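Thu 4 May

Wirkdale samples, shrinkage and hand feel, continued.

Tien-fu Lam's note from December says the new enzyme finish "holds shrinkage to nothing." I have read that note again and I still don't know what nothing means. He measured after one wash, on one cloth, with a tape. I'd like to see the same result with a steel rule and marks sewn in before the water gets anywhere near it.

Cut strips from the Ramaton bolt this morning. Marked each at 200 mm with red thread, warp and weft separately. The bolt was rolled tight at the mill end, so I let the strips lie flat over lunch before taking the first reading. Uwe Stüber thinks that's fussy. Maybe. But tension in the roll can pass for shrinkage, and the last batch fooled both of us that way.

The supplier sheet from Phan claims 2 percent after repeated laundering. No number of cycles, no temperature, no word on drying. Wrote to ask. I don't expect much.
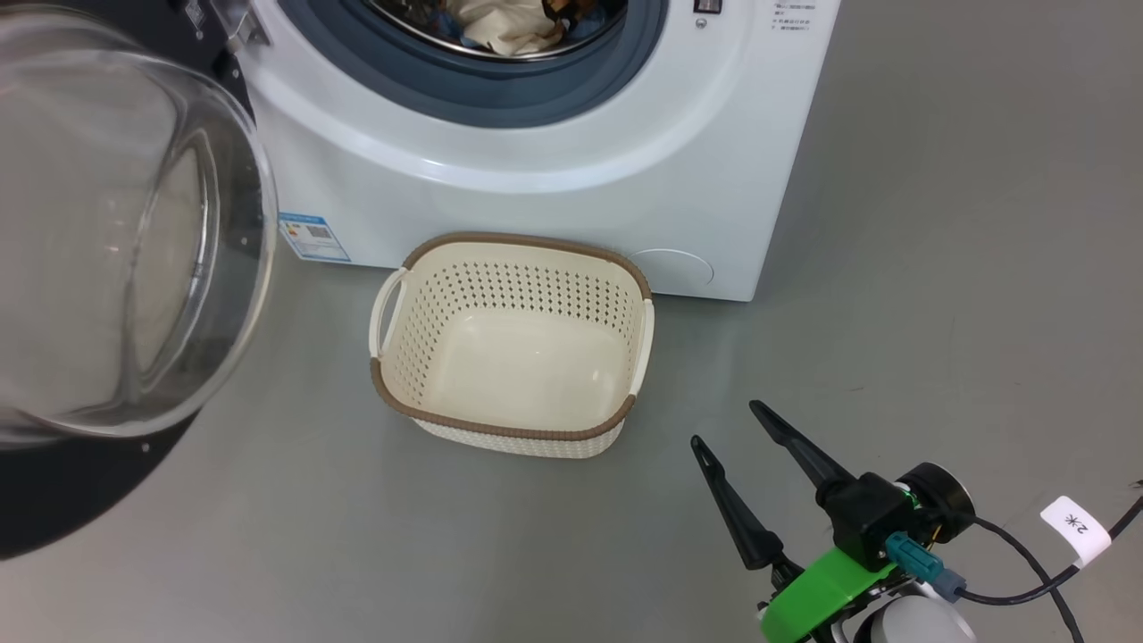 Load makeup bothers me more than the finish does. A strip washed alone gets thrown around in a way no shirt ever does, and a strip buried in heavy stuff hardly moves. People do mixed loads at home, cream fabric bundled in with something brown and tan, and any test that washes cloth by itself is testing something else. So the strips go in with ballast from now on, weighed dry to 1000 g, same pieces every time.

Bredis method calls for line drying. Fine, but then the care label can't promise anything about a dryer, and I bet it will.

To do: ask Tien-fu which detergent he used. Hem the ballast, it's fraying — lint on the strips will spoil the hand test. Keep one strip unwashed in the drawer, labeled this time.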